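Nov 21, 2024

Well, I promised an update on the Girance job and it's been weeks, so sorry about that! For anyone new, I do part-time work collecting examples for a learning system. In plain words, I pick things up and put them down again with a hand-held gripper that has a camera on it, and later on a computer tries to work out what I was up to.

Our target for November is 500 good goes at the bag task, and as of this morning we have 490. So close! I'd hoped to finish before lunch but the upload to Fendonport kept stalling (again), and I'm not allowed to start a new batch until the old one has gone through.

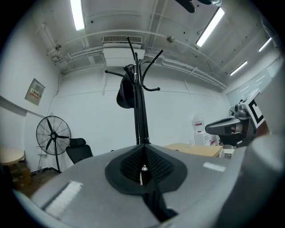
The thing I've had to learn is to slow down. When I started I was whizzing through and feeling very pleased with myself, and then Vekov, the program that checks our recordings, threw out 361 of them in one go. I nearly cried. Most were too quick, and in a fair few I'd turned my wrist so sharply that the picture was just a smear. Now I breathe out, move, stop, and only then let go – a bit like t'ai chi, only with more sighing.

I also change where I start from every 8 goes, a bit nearer or a bit further round, so it doesn't just learn one path by heart. My shoulder has opinions about this. The heavier gripper, the one we call Myung, is worse, and I've taken to swapping hands when I use it even though my left is hopeless.

Anyway, ten more to go, then I'm told it's cups next. I've asked for plastic ones.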